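Re: [custport-swap] Baskets for the fruit table

On Thursday the list wrote:
> The Cassim wicker is 13 pounds a basket and lets the fruit breathe.
> Peaches keep over 10 days in it.

I doubt the 10 days. Mine from Niltasetti came out of wicker as soft as they did out of a china bowl – and the weave marks the skin.
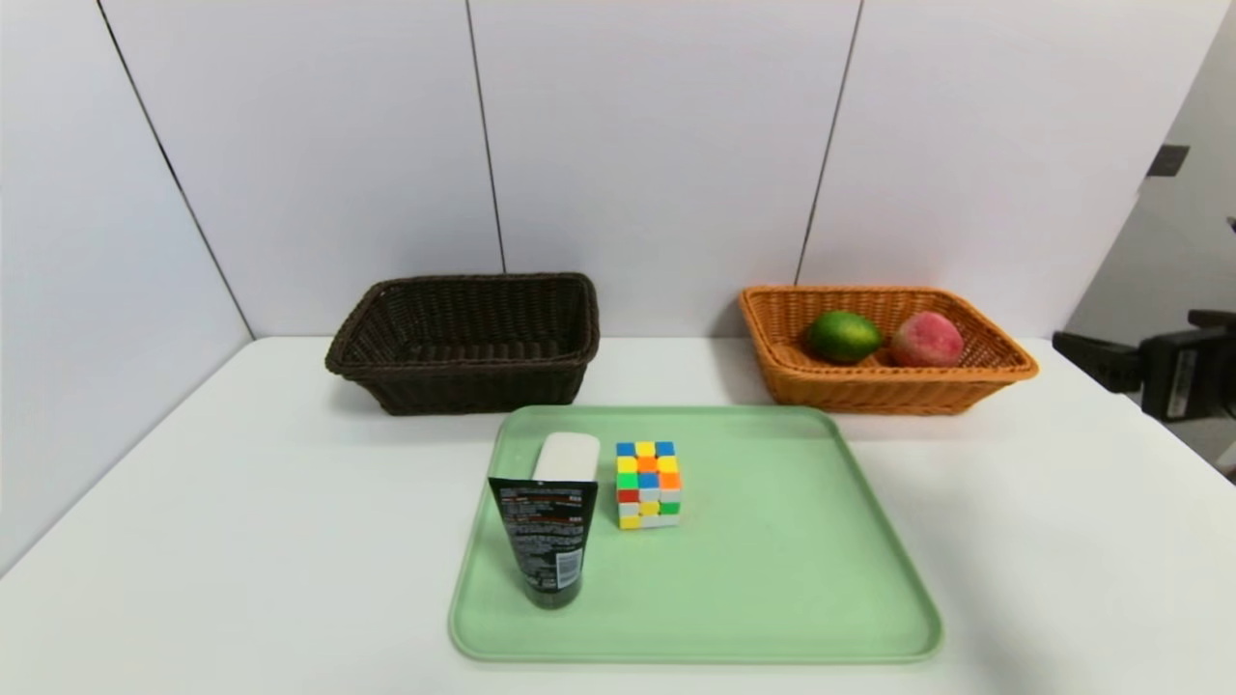 Should limes and peaches share a basket? Put them apart if you have two, as the peaches want eating first and the limes can wait.

The plastic tray wipes clean, which no wicker does. Trillier wants 26 pounds for a pair of baskets, so no saving there either. I'll stick with the tray until somebody shows me a firm peach.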